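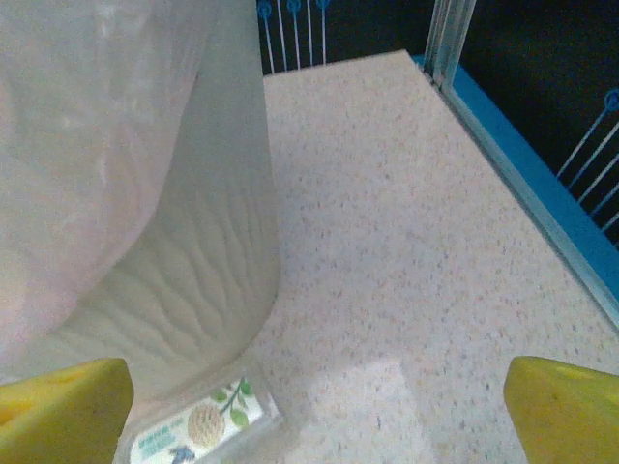 The wrist view, with the gripper open near the base of a frosted container.

Articles > Software > Interviews

Geetha Kurup does not like the word "grasp" very much. She uses it, because everybody in her field uses it, but she says that it makes people think of the hand.

"The closing of the fingers is maybe the easiest line in our program," she told me. "The hard thing is to decide if you are in the right place to close them. For this you need to know what you see, and at that distance you see very little."

Kurup leads the planning and perception group at Liltik, a small company which writes software for robot arms. Their main product is a planner called Ginach. We talked on a Monday in the room where the team works, and our talk was interrupted two times by colleagues who needed her opinion on a log file.

I asked her first about containers like the white one, frosted plastic that lets some light through. She laughed and said that this kind of object cost her one winter.

"A depth sensor sends out light and waits for it to come back. With milky plastic, one part comes back from the surface and another part goes in and comes back later, from somewhere else. So the sensor tells you the wall is deeper than it is. If you believe it, you push the finger into the wall. With a clear rim it is even worse, you get a hole in the data."

In the first version of Ginach, the team tried to repair these holes by filling them from the neighboring points. It worked for flat things and failed for round ones. The present version does not repair anything. It keeps the hole and marks it as "unknown," and the planner has to treat unknown space as if something could be there. The approach becomes slower near such places, and the arm asks for a new view from a different angle before it continues.

How many views does it need? "We allow 3. After this it must either try or give up and tell the operator. In the beginning we had no limit, and the arm was looking and looking, like a person who cannot find the keys."

A second part of the software, Panicker, takes care of the giving up. The name began as a joke inside the team and stayed, although a customer once asked for it to be changed in the manual. Panicker watches the gap between where the fingers should be and where they are. It runs 200 times in a second, and it can stop the motion without asking the planner for permission. Kurup is strict about this point.

"The planner is optimistic, it wants to finish. You should not let the optimistic one hold the brake."

I wanted to know why they trust the wrist camera so much, when a camera fixed above the table would see the whole object. She agreed that it is a fair question. From the wrist, a big container fills half of the picture, and its top is often outside. But the fingers are always in the same two corners, and the software can use them like a ruler.

"I know exactly how wide they are. I know their color. If the yellow moves in the picture, then my camera is loose, and I have to calibrate again. The camera on the ceiling cannot tell me that."

Printed labels are another help. The program does not read them, and small text is usually too blurred for this anyway. It only looks for strong edges and colors, and checks whether they stay together when the arm moves. On a speckled surface this is also a danger. The flecks give hundreds of good-looking points, and an early version followed the countertop with great confidence while it lost the object.

The team found this mistake by using Grukent, their replay tool. It takes the recording of a failed run and plays it through a new version of the software, so that one can see at what moment the decision becomes different. Kurup keeps a set of 17 such failures, and no change is accepted before it was tested on all of them. At the time of our talk, 15 were solved. I asked about the remaining two.

"One is a bag. I don't want to talk about the bag," she said. "The other one is a timing problem, the picture and the joint angles do not arrive together. We think we can fix it by January."

She then went back to the log file, where her colleague was already waiting.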